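Can a robot put the glue guns away yet?

Saoirse Moriarty has spent most of the winter teaching machines to tidy up, and she is having a lovely time. She works at Drorkell, a small outfit that takes on the jobs people in workshops and kitchens put off until the end of the day. I went to see her in February, hoping to find out when I could stop clearing my own workbench.

"Not this year," she said, before I'd got my coat off. "But ask me what they can do now that they couldn't do when I started! I could go on for hours."

She very nearly did. The job on the go was a craft bench: markers, glue sticks, and glue guns that have to end up in a bin. Moriarty picked it after helping out at her sister's after-school club, where the clearing up took longer than the making.

"Everyone wants to see folding laundry," she said. "Fine, I love laundry. But give me a glue gun any day. It's got a hard bit, a pointy bit and then this long floppy tail that goes wherever it likes. You pick up one and two come with it."

The cords are what keep her up at night (happily, she insists). A person feels the tug and gives a little shake without thinking. A machine has to notice that the thing in its grip has become heavier or is pulling sideways, and then decide what to do about it.
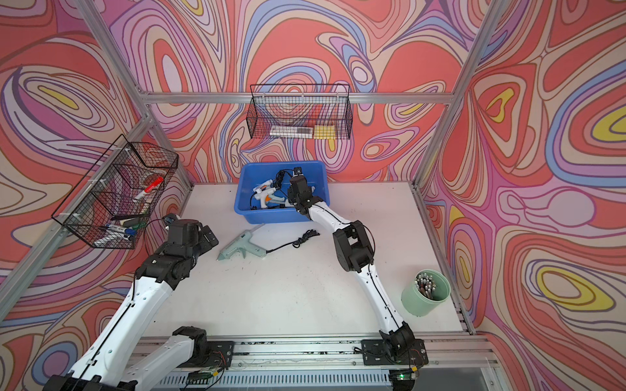
"Two arms make such a difference"

Moriarty's colleague Tadhg Cullinane looks after the arms, and he joined us with a mug of tea and strong opinions about wrists. With a single arm, he said, you spend your life putting things down so you can pick them up better. With a pair, one can steady while the other pulls, at least in principle.

"In practice they're like two people in a narrow kitchen," he said. "Very polite, very slow. But when it comes together it's gorgeous to watch."

How slow? Clearing a bench that takes Cullinane 2 minutes took the arms 11 on their best run so far. They had 200 tries at it last month, and Moriarty called 55 of those properly tidy, meaning she wouldn't have gone back and fixed anything herself.

I asked whether that was disappointing. She looked amazed. "It's more than a quarter! In the autumn we were cheering if it let go in the right place."

So which chores are close? Both of them said sorting hard things into open bins. Wiping a flat surface is coming along too. Anything with a lid, a zip or a knot, they'd leave to you for now. Next on Moriarty's list is winding up a cord neatly, which Cullinane thinks is years off and she thinks will be done by summer. They have a cake riding on it.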